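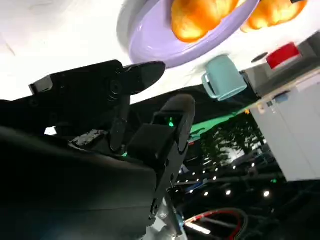
Lernemlow Woodland Burial Ground is a natural cemetery on the edge of Norport, and one of the loveliest places of its kind in the county. It covers 3 linked meadows, with 1,756 graves marked by native trees in place of headstones.
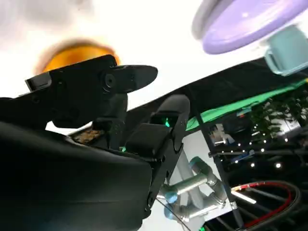

Coffins must be wicker, cardboard or untreated wood, and embalming is not allowed. The Lavside meadow, the newest, is famous for its cowslips, and families are warmly welcomed back each May for the splendid open-air singing.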